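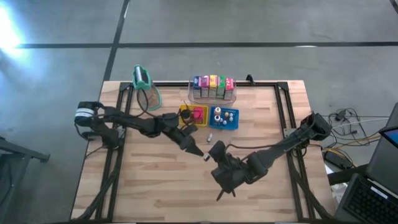
Narayanan Varma thought my chapter four was dull, and he told me so in the comments under the last post. He said he'd skimmed two pages to get back to the ferry. I went and reread it, and he's right. It's the chapter where the sisters talk in the kitchen about selling the house, and they agree with each other the whole way through.

I've been working on dialogue since July. The draft stands at 205 pages and I think 40 of those are people being polite. When two characters want the same thing, the talk has nowhere to go. So I've started writing at the top of each conversation what each person wants and what they won't say out loud. Then I cut whatever doesn't touch either.

The kitchen chapter was nearly 700 words of talk before I began. It's now 190, and the younger sister leaves without answering the main question. I kept the line about the gas bill. I also took out most of the adverbs, and the bit where they use each other's names every time they speak.
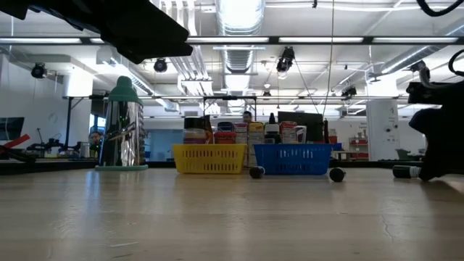 Kumaresan Chowdary wrote to say that I shouldn't cut too hard, as people do chat about nothing and a reader likes to hear it now and then. I agree up to a point. The older sister goes on about bus times for half a page in chapter six and I've left that in, as she's putting off a phone call.

Next is chapter nine, which has five people at a table and far too many "he said"s. I may give one of them a cold and send him to bed. The working title is still Brasine, after the village, and I still don't like it.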